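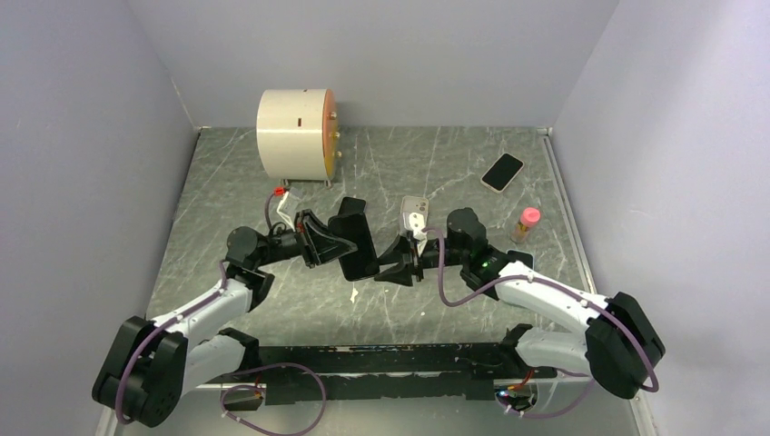 When does the Plekness health van start its new rounds?
The first run is on a Tuesday in December, leaving the Holley clinic at 7:30 in the morning and reaching Plekness a little before nine.

We've been waiting a long time to print that answer! If you live on the east side of the river you know how the old arrangement went: one nurse, one borrowed room behind the feed store, every third week if the road was open. From December the van comes every week, and it stays until four in the afternoon. Blood pressure checks, flu shots, wound care, diabetes follow-ups, baby weigh-ins and repeat prescriptions can all be done on board. You don't need to be registered at Holley already. Bring your insurance card if you have one, and come anyway if you don't.

Preben Snorradóttir will be the lead nurse. Many of you met her last winter when she was covering the evening clinic in Nwachukwu, and she tells us she still gets stopped in the grocery store by people who want to show her how well their ankles have healed. She'll be joined by Lộc Phùng, who is moving over from the pharmacy counter and will handle prescriptions. He speaks Vietnamese and English and is working hard on his Spanish (be patient with him, he's getting there fast).

The route has four stops on it. Plekness is the long one, at the school parking lot. The other three, at Hustness, the grange hall and the lower bridge, get a shorter visit on rotation, so check the sheet on the clinic door or call the front desk before you drive out. The Hustness stop will be by the boat ramp until the new gravel is down at the church, and then it'll move up the hill where there's more room to turn around.

How did we get here? Mostly by asking. Last spring's household survey went to every mailbox in the district, and 923 of you sent it back, which had the county health office calling us to check that we hadn't added a digit. Of those, 227 households said they had put off seeing someone in the past year because of the drive. That number got read out loud at the county meeting, twice, and I think it did more for us than all the letters put together. The average one-way trip for Hustness families came out at 61 minutes in good weather. Anyone who has done it in February with a feverish toddler in the back seat could have told them that for free.

The county has agreed to pay for the driver and fuel for 14 months. Staff hours come out of the Holley clinic's own budget, and Arnar Kárason, our clinic manager, has been moving shifts around since summer to make them fit. "We'll be a little thin on Tuesday mornings at the main building," he told me. "If your appointment can be any other day, please take the other day." So there's one small thing you can do to help, and it costs nothing.

Dental is not on the van yet. I know, I know, it was the second most requested thing on the survey. The dentist at Nwachukwu is keeping two late afternoon slots open each week for people from our side, and you can ask for one through the Holley front desk. Eye tests are being talked about for spring, with nothing signed.

A few practical bits. The van has a lift at the back door for wheelchairs and a heated step, and there's a small awning for the line. Morning slots can be booked by phone and afternoons are walk-in. Kids under 16 need an adult with them for shots. If the pass is closed, the van will stay in Holley that day and everyone with a booking will get a call by seven. Please make sure we have a phone number for you that works up where you live, and tell us if a text is better.

Preben Bundgaard will be driving. He drove the school bus on that road for years and knows every soft shoulder on it, and he has already asked for better wipers.

Come and see the inside before it goes into service! The van will be parked in front of the Holley clinic on the Saturday of the craft market, from ten until two, with the doors open and coffee on. Preben Hafþórsson is bringing his cardamom buns again, so I'd get there early. Flu shots will be available that day too, no booking needed.

To book a morning slot, call the Holley front desk on weekdays between eight and five and press 2 for the van.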